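Kusia Household Handling Project
Progress report, second period
Prepared by Lizelle Maluleke for Zanele Radebe, Bendcombe Fund

Summary

Collection is running, the training set is growing, and the budget is intact apart from one line we will come to. We promised you 100 usable examples per task by the end of May. Nine of the 11 tasks are there. The other two are "put the lid on the jar" and "cup, with something in it," and both are discussed below at more length than they deserve.

What we did

Most of the period went on recording. Siyabonga and Hamisi split the sessions between them, mornings and afternoons, working with the hand-held grippers in the Naidu Street flat. Each example is one attempt at one task, start to finish, done by a person holding the tool. We keep the fumbles if the person recovers and drop them if the person swears and puts the gripper down. This rule is now written into the protocol in slightly more formal language.

In our last report we said operators would vary the starting position of each object. They did, in the sense that a person asked to be random will put a cup in the same four places forever. Xolani wrote a small script that calls out a position before every attempt. Operators dislike it. The spread of starting positions is much better, and we intend to keep it.

The cup task

The original version used an empty opaque mug and was finished early, which should have made us suspicious. The model trained on it could pick up that mug and very little else. With your agreement we replaced it with clear cups holding small light objects, on pale surfaces, so that the system has to find an edge it can barely see. Our operators can barely see it either – two of them asked for the mug back.

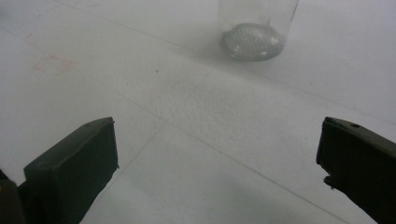

Cup task, approach: clear cup with a mesh pad in the bottom, on the white tiled surface.

Progress here has been slow. An attempt takes longer than with the mug, and more of them are thrown out at review. The commonest fault is closing the fingers too early, followed by nudging the cup along until it is no longer where the script said it should be. We are now labeling nudges separately, on the theory that if people do it this often the system may as well learn what happens next.

The jar lid task

We underestimated this one. Turning a lid with two fingers and no wrist to speak of is a skill, and Hamisi has it and the rest of us do not. A data set made entirely by Hamisi would teach the model to be Hamisi, so he has spent several afternoons coaching the others. Results are improving. We have also bought wider lids.

Budget

Spending is on plan except for cleaning and consumables. The rice-pouring task was more expensive than forecast, chiefly in rice, and the Oreck we had been using on the floor had to be replaced. We would like to move a small sum from travel, where we have gone nowhere.

Next period

Finish the two late tasks. Retrain on the full set and compare against the mug-only model, which Xolani keeps as a warning. Begin recording in a second kitchen, with different counters and worse light, as soon as the lease is signed.

We would welcome a visit. Please allow time to try the jar.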